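Home | Articles | Fabrics | Glossary | Contact

Gingham

Filed under: Cotton, Checks and Stripes, Table Linens

Gingham is a plain-woven cloth, nearly always cotton these days, with a check made from dyed yarn and white yarn. I've been collecting it since I was a teenager (tablecloths mostly, some aprons, one very sad pair of curtains) so please forgive me if this entry wanders a bit more than the others on the site!

The thing that makes a gingham a gingham is that the color goes in before the weaving does. You set up the lengthwise threads, the warp, in bands of color and white, and then you weave across with the same bands in the same widths. Where color crosses color you get a solid square. Where white crosses white you get a white one. Everywhere else the two mix, and your eye reads it as a middle shade, so one dye gives you three tones. I still think that's a lovely trick. A printed check is a different animal, and the quickest test is to flip it over: a woven check looks the same on both sides, while a print usually goes pale on the back.

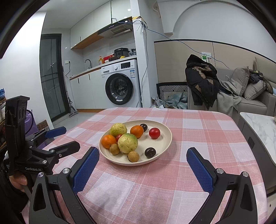
The word itself is a puzzle. Most dictionaries trace it back through Dutch to a Malay word, often given as genggang, and the early meaning seems to have been striped cloth and not checked at all. English mills were turning out blue and white checks by the 1700s, and somewhere in there the name settled on the pattern we know. Pink came along too, and it's the one I reach for at home, usually under a plain cream plate of fruit, with guavas and oranges and whatever dark purple thing looked good at the store. Yellow-green against pink shouldn't work and I love it. Red is the picnic color, of course, and blue is the one people think of for school dresses and farmhouse kitchens.

Check size matters more than beginners expect. Small checks look almost like a solid from across a room, and they suit shirts and baby clothes. Big checks need a big surface or the pattern gets chopped up. Some weavers also run a fine extra line through the squares, and purists will tell you that makes it a windowpane or a fancy check. I call it gingham and get letters.
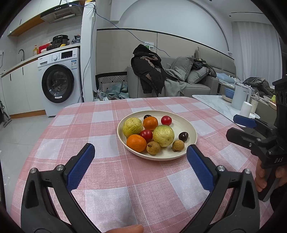 The letters come mostly from people who own a Dameck cloth. Dameck was a small mill in the town of Jakby that made checked household cotton, and its pattern book listed 728 checks, 21 of them pink. The mill used a slightly thicker yarn across than lengthwise, so the squares come out a touch ridged under your hand. A Dameck cloth that has been washed for years goes wonderfully soft but keeps its corners square. If you find one, wash it cool, dry it flat, and iron it while it's still damp!

Don't confuse gingham with madras (uneven, lots of colors), tattersall (thin lines on a pale ground) or buffalo check, which is bigger and traditionally done in two strong colors with no white.

Page last updated Jan 26, 2025

Related entries
Buffalo Check
Madras
Seersucker
Rüegg Looms
Muvov Stripe
Caring for Old Table Linens

Previous | Next | Back to top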